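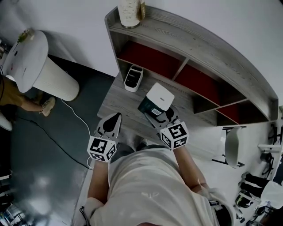 灰色がかった木目の机と、奥が赤い仕切り棚。小箱は天板の上

メーリングリスト「ひと部屋の片づけ」 3月
投稿:Hutora 備品係

件名:Re: 曲線の机、棚の使い方について

備品係です。返信が遅くなりました。先にいただいたメールを引用します。

> 曲線の机つき棚ですが、小物が天板に出たままになっていることが多く、
> 書きものをする場所が狭くなっています。
> 赤い仕切りのところは何を入れてもよいのでしょうか。
> それから、上の段の花瓶は下ろしたほうがいいですか。
> 手が当たりそうで気になっています。
> 白い丸テーブルの植物も、棚に移せば場所が空くと思います。

順に答えます。

仕切りの中は、何を入れてもかまいません。ただし、奥の赤い面が見える程度の量にとどめてください。以前、封筒と取扱説明書を詰め込んだときは、下のほうに何があるか分からなくなり、Pichonの保証書を探すのに午前中いっぱいかかりました。紙類は廊下の書類棚に移してありますので、机のほうには戻さないでください。

小箱は、ふたが白く下が濃い緑と黒のものです。バーコードの小さいラベルがついているので、ほかの箱と見分けがつきます。今は天板に置いていますが、置き場所は右寄りの仕切りに決めたいと思います。ラベルを手前に向けて入れてください。中身を出したときも、箱は捨てずに戻してください。返品のときに必要です。

中が黒い白の小さなホルダーは、下の棚の開口部のすぐ前に立ててあります。この位置だと棚のものを出すたびによけることになるので、左へ寄せるつもりです。ペンを入れるか名刺を入れるかは決めていません。希望があれば書いてください。

花瓶は上の段のままにします。一度天板に下ろしてみましたが、かえって袖が当たりました。柄のある面を部屋側に向けて、縁から少し奥に置いてください。隣の金色の小瓶も同じ段です。この二つのほかには、上の段にものを増やさないようにお願いします。

植物は棚に移しません。水やりのときに天板がぬれると困ります。白い丸テーブルは鉢の置き場として使い、書類や飲みものは置かないでください。

買い足しについてです。仕切りに合う箱をJidmontの店で見てきました。一つ1,489円、奥行きは22センチです。仕切りの奥行きを測っていなかったので、買わずに帰りました。Duvariにも似たものがあるようですが、色が白しかなく、値段はまだ確認していません。次に部屋に入る方、巻き尺で内側の幅と奥行きを測って、このメールに返信してもらえると助かります。巻き尺は入口の引き出しにあります。

天板を拭くときは、固く絞った布で木目に沿って拭き、そのあと乾拭きしてください。曲がっているところは端に埃が残りやすいです。洗剤は使わないでください。

小箱の置き場所に反対の方がいなければ、今月中に棚の端へ小さい札を貼ります。

Hutora 備品係

最終更新:3月 午後6時
お問い合わせ:このメーリングリストへの返信でお願いします | © Hutora | ページの先頭へ戻る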